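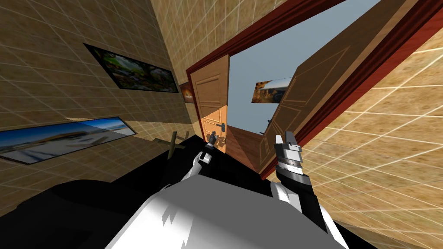
A light wooden door, open (computer-generated view)

Comell Interior Doors - Questions and Answers

Do you fit the doors as well as sell them?
Yes, within 70 miles of our workshop. Outside that area we deliver only, and you will need your own joiner. Fitting is priced per door and includes hinges, latch and handles. It does not include painting.

How do I measure for a new door?
Measure the old door, not the opening, if the old one closes properly. Take the width at the top, middle and bottom and the height on both sides. Give us the largest figure in each case. If there is no old door, measure inside the frame and take off 3 mm for each side and the top. Tell us about the floor as well - a thick carpet needs a bigger gap.

My opening is 712 mm wide. Is that a standard size?
No. We can trim a wider door down, but only our solid core ranges will take it. The Rizzi can lose up to 6 mm from each edge. The Drindico is solid timber throughout and can lose more, so ask us before you order. Hollow doors should not be trimmed beyond what is printed on the label.

What is the difference between Drindico and Rizzi?
Drindico doors are heavier, cost more and need three hinges. Rizzi doors have a solid core with a real wood face and can be hung on two, although we fit three in bathrooms. From across a room most people would struggle to tell them apart.

Should I leave the door in the room before hanging it?
Yes. Lay it flat for a couple of days with the wrapping opened at both ends. Do not lean it against a wall or a radiator. New plaster should be fully dry first.

Can I use oil instead of varnish?
You can on Drindico. On Rizzi we suggest varnish, and the guarantee asks for it. Whichever you choose, do the top and bottom edges too. Most of the warped doors we are sent back have bare edges.

What does Fullness mean on the order form?
Fullness is our name for the thicker door option. It gives a more solid feel and cuts down noise a little. Check that your frame has a deep enough rebate, or the door will stand proud of it.

Do you sell fire doors?
Not at present. None of the doors on this site are fire rated and they must not be used where a fire door is required.

Can I return a door?
Unused doors in their wrapping can come back within six weeks. Trimmed or made-to-measure doors cannot, unless they are faulty. Please check for damage before you cut, drill or paint anything.

When are you closed?
We shut for stocktaking in the first week of April. Orders placed then go out the week after.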